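**Pleteck begins second round of kitchen task recordings at Eltmont**

13/11/2018 - Pleteck has started a second round of recordings at its Eltmont workshop, where operators guide a robot arm through small kitchen jobs so that a learning system can be trained on the results.

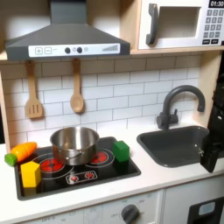 Cameron Cowie said the first round had taught the team to slow down. Operators were finishing each job as fast as they could, he said, and the system picked up the hurry along with the task. In the new round they have been asked to move at the pace they would use at home, and to leave a fumble in the recording if they can recover from it.

The work uses a children's play kitchen, with a steel pot, a toy carrot and plain coloured blocks among the things set out on the cooktop. Each recording covers one job from start to finish, such as putting the carrot in the pot or moving a block to the sink. The operator steers the arm by hand control and the system stores the movement together with the camera view and a short written instruction.

Every job on the list will be recorded 50 times. Between recordings the objects are moved to new places, following a sheet drawn up by Sofia Zacharopoulos, so that the system does not come to expect the pot or the blocks in one spot. The list for this round has 67 jobs. Jobs that need 2 objects to be moved in a set order are being recorded last.

Farzana Hashmi, who leads the project, said the written instructions had needed more work than expected.

"We had three people describing the same job in three different ways," she said. "At first we tried to tidy that up. Now we keep all of them, as long as they are correct, because people at home will not all use the same words either."

Recordings are checked before they are added to the training set. A checker watches each one through and marks it as complete, partly complete or failed. Failed attempts are kept in a separate folder and are not used for training at present, though the team expects to come back to them. Recordings with a missing camera view are deleted and the job is done again.

The checking is being shared with Szczepańska, which also wrote the software used to label the first round. Under the arrangement, staff at Szczepańska see the recordings but not the names of the operators.

Operators work in pairs and swap over during each session. One steers the arm while the other resets the kitchen and reads out the next instruction. Ulises Leiva, who trains new operators, said most people could manage the single-object jobs on their first day - the oven dial took longer, and he now leaves it until the end of the training.

Recording at Eltmont will continue until June. The finished set will then be used to train Koltance, Pleteck's control software for light household tasks. Pleteck has not yet decided whether the recordings will be made available to other groups.

Questions about the project, including requests to visit the workshop, should be sent to Humaira Mohmand at the Pleteck press office.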